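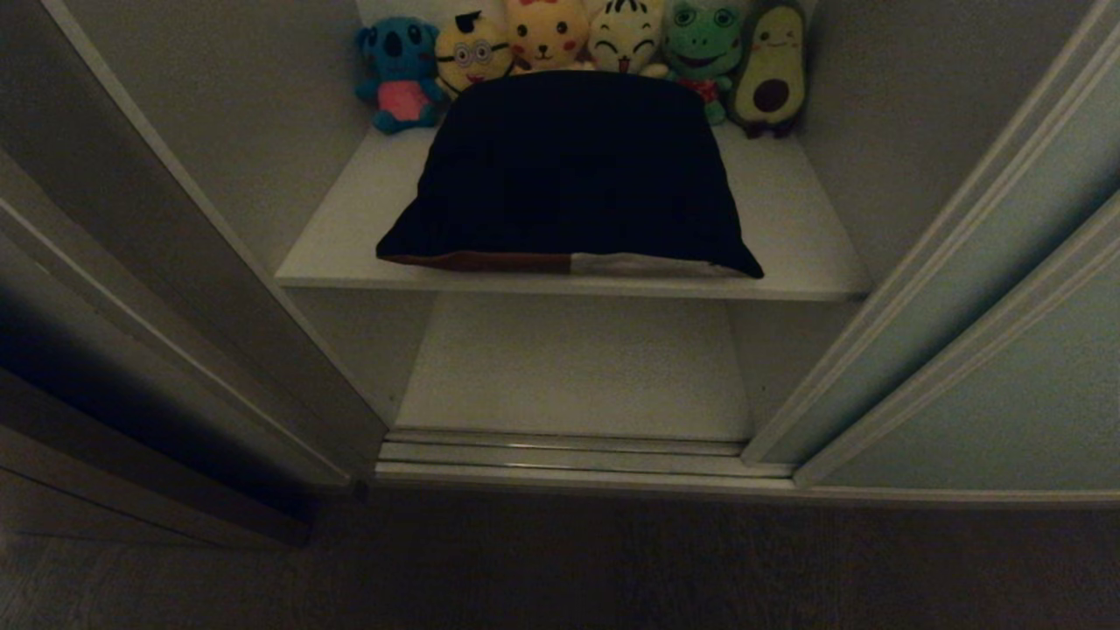

Jaime Rebelo me répond que si la mise à jour de février vide la batterie, c'est la faute de l'appli météo et qu'il suffit de la désinstaller. Alors non Jaime, j'ai essayé, j'ai même fait ça en premier ! Je reprends tout dans l'ordre parce que vous êtes plusieurs à me demander.

Donc j'ai le Bullex depuis un peu plus d'un an, la version de base, payée 300 euros en promo. Jusqu'ici très content. Je finissais la journée à 40 % en tirant pas mal dessus (GPS, podcasts, trop de groupes de discussion).

La mise à jour arrive en février, je la lance avant de me coucher, comme un grand. Le lendemain à midi : 31 %. À midi !! Je me dis bon, il réindexe les photos, ça va se calmer.

Ça ne s'est pas calmé. Quatre jours plus tard j'étais toujours à la recharge en milieu d'après-midi, et le haut du dos du téléphone chauffait dans la poche.

Dans les stats de batterie, ce qui arrive en tête c'est « Services système ». Super, merci, très utile. La météo est à 2 %, Jaime, 2 !

J'ai fait le tour du forum Marinho (pour ceux qui ne connaissent pas, c'est là que se retrouvent les gens qui ont ce genre de téléphone un peu obscur). Le fil sur la batterie en est à 2 039 messages. J'en ai lu une bonne partie, je ne vous dis pas l'heure à laquelle j'ai éteint.

Ce qui revient le plus souvent : le wifi qui cherche des réseaux en permanence, même quand on l'a coupé. C'est dans Paramètres > Localisation > Recherche wifi. Chez moi la mise à jour l'avait réactivée toute seule, alors que je l'avais désactivée l'an dernier.

Je coupe, je redémarre, et le soir même je suis à 28 %. Mieux, mais pas comme avant.

Deuxième piste, le lanceur. J'utilise Plaltetti depuis des années, je refuse d'en changer, n'essayez même pas. Sauf que la version actuelle redessine les widgets à chaque déverrouillage avec la nouvelle version du système. J'ai viré le gros widget agenda et gardé juste l'horloge.

Résultat hier à 22 h : 37 %. Là on parle !

Pour ceux qui veulent vider la partition cache : je l'ai fait aussi, aucune différence chez moi. Ça ne coûte rien d'essayer mais n'en attendez pas des miracles.

Et la réinitialisation complète, je ne l'ai PAS faite. J'ai mes applis bancaires, les doubles authentifications, la carte de transport... la flemme absolue. Si quelqu'un se lance, dites-moi ce que ça donne, je lis tout.

Côté constructeur, Sustholm a fini par répondre à mon ticket. Numéro 2 573, si jamais vous voulez vous y rattacher en écrivant au support. Réponse copiée-collée, « nos équipes analysent les retours », pas de date pour un correctif.

Ah et on me demande en privé si on peut revenir à la version d'avant. Oui en théorie, mais ça efface tout et il faut déverrouiller le bootloader. Si vous ne savez pas ce que c'est, ne le faites pas un soir de semaine avec le réveil à 6 h.

@Jaime sans rancune, tu avais raison pour le mode sombre par contre. Tu as quelle version de Plaltetti, toi ?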